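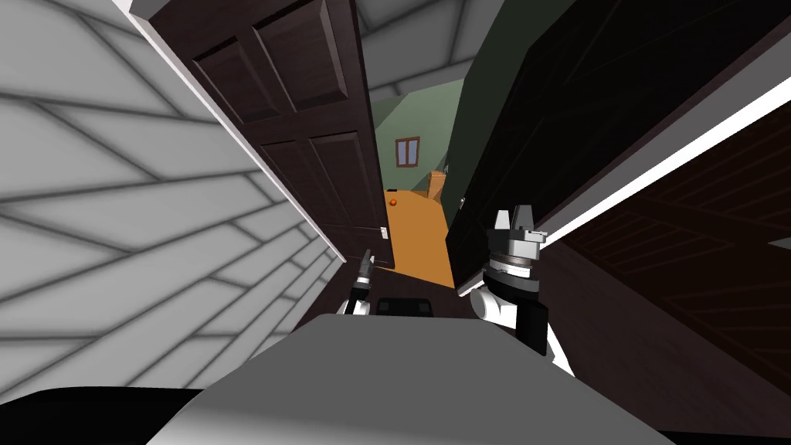

Two arms at the door in the simulated house, Gunawan open afternoon.

Gunawan opened its simulation lab in Perkovbridge to visitors one afternoon in April, and 12 of our members took the tour. The subject was doors. Opening a door is easy work for a person and hard work for a machine, and the group there has spent most of the winter on it.

Everything on show ran inside a computer. The house, the doors and the two-armed robot are all drawn and driven by a program called Toltik, which works out the contacts and forces many times over while the arms move. We watched on a wall screen from folding chairs, with the robot's own view on one side and a page of numbers on the other.

The view takes some getting used to. It leans hard to one side, and most of us had our heads tilted for the first few minutes. After that the room past the doorway became easy to follow, with its green walls, a small window and a ball on the orange floor.

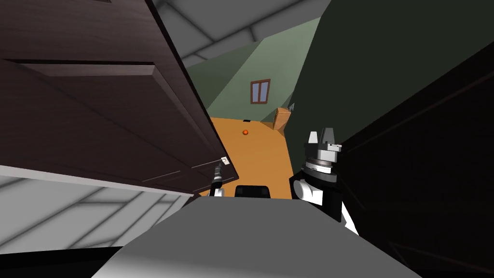 What we were shown

The demonstration was planned as 6 runs, each beginning from a slightly different position. Our host explained that the left arm is given the work near the latch and the right arm is kept free, so that it can take over or steady the door as needed. How the two share the job is still being changed from week to week.

Most of the talk was about contact. If the fingers press too hard, the simulated door swings away from them. If they press too lightly, they slide off the edge. The settings in between are found by trying them, and the lab had logged 1,411 attempts on this door before our visit — all of them in software, with no hinges to replace.

We asked why anyone would bother with the rest of the house when only the door matters. The answer was that the robot is meant to go through the doorway later on, and the floor and furniture beyond will matter then. 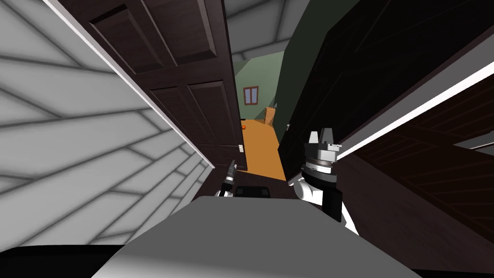 2 min read

Questions from the group

Several members wanted to know how much of this carries over to a real machine. The lab's answer was careful. A simulated hinge is cleaner than a real one, and a real door may stick, sag or drag on a carpet. The plan is to vary the friction and weight of the door over 300 more attempts and then choose which settings are worth trying on hardware.

There was also a question about speed. The arms move slowly, and the lab is in no hurry to change that. A quick movement near the edge of a door makes it harder to tell what went wrong afterward.

Someone else asked about the grippers, and whether a softer fingertip would help. It might, we were told, but the fingers in Toltik are fixed for now — changing them would mean starting the log again.

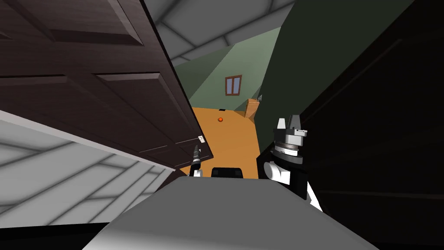 The last part of the afternoon was given over to Grundo, the tool the lab uses to replay a run. It lets the operator stop at any moment and compare the position of each arm with the position it was told to reach. Those of us who work with older equipment found this the most useful part of the visit, and we stayed on it well past the planned time.

Gunawan plans another open afternoon in the fall. Places are limited by the number of chairs, so members who missed this one will be offered seats first. Wear a sweater, as the screen room is kept cold.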